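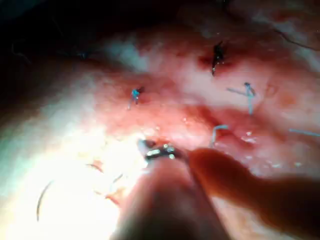 Suturing robot downs tools, twice, and won't say why

18 Oct 2024

A stitching robot under test at Trellport has been taken off its bench programme after its wrist joint let go of its position in the middle of a run, drifted sideways and then reported that all was well.

It was the last part that upset people. Surgical machines are allowed to stop. They are encouraged to stop, in fact, and the Nekow arm has been stopping with great enthusiasm since February, when it arrived with a door-sized manual and a habit of halting if anyone leaned on the table. What it is not supposed to do is wander off and carry on filing cheerful status messages while it goes.

The fault showed up during a bench trial on tissue, with no patient involved. According to the test log, the arm was holding still between stitches when the wrist began to creep. It moved 4 millimetres before Mahsa Vahidi, who was running the session, hit the stop button. The log for the same stretch records a movement of nought and a confidence score of 99 per cent.

"I have worked with surgeons like that," said Vahidi, who asked for it to be made clear she was not thinking of anyone in the building.

Four millimetres would hardly matter to a machine that moves pallets. In stitching it can be the difference between a neat closure and a second hole, and the team treated it as seriously as if the arm had gone through the wall. The power was cut, the tool was released by hand and the session was written up as a safety event, on a form that still asks whether the equipment was being used with a ladder.

A repeat run was set up to see whether the thing would do it again. It obliged after 105 minutes, by which time Damián Zavala had gone to fetch lunch on the grounds that nothing was going to happen. The wrist crept the same way and the software again declined to notice.

Suspicion has settled on a position sensor in the wrist. The arm has two, and they are meant to check on each other, with the whole machine shutting down if they disagree. Zavala's reading of the data is that one of them froze and the software, finding it so wonderfully steady, decided to believe it and ignore the other. The rule that lets it choose a favourite was added in an update called Skistent, whose release notes promise "fewer interruptions to workflow". On that narrow point there are no complaints.

Ezequiel Xolalpa, who looks after the control software at Nekow, accepts that the rule should not have gone in as it did. It was written for a different arm, he said, one where a sensor would now and then throw out a wild number and stop everything for no good cause. Users had grumbled. The fix worked, the grumbling stopped, and the same code was carried over to the suturing model without anyone asking what would happen if the calm sensor was the broken one.

"We taught it to trust whoever was shouting least," he said. "You can see how that would be attractive."

Nekow has told other sites with the suturing arm to go back to the previous version, which means a return to the frequent halts. It has also asked them to send in their wrist logs. Up to 2 more arms may show the same drift, though the company says it has not confirmed either case and would like people to stop ringing the sales desk about it.

The sensor itself has gone to Fahmy, the firm that makes it, in a padded box. Fahmy has so far replied that the part passed inspection when it left the factory, a statement to which Vahidi has added the word "congratulations" in the margin of the Trellport report.

Sieglinde Brandes, who signs off bench work at Trellport, said the arm would not be switched on again until it could be shown to stop when its sensors disagree, and to do so with the cover off and her standing next to it. She also wants a separate measuring device fixed to the table, one that shares no cables, code or opinions with the robot.

Stitching practice continues by hand in the meantime. The arm is parked under a dust sheet with its plug removed and, at last check, was not reporting any faults.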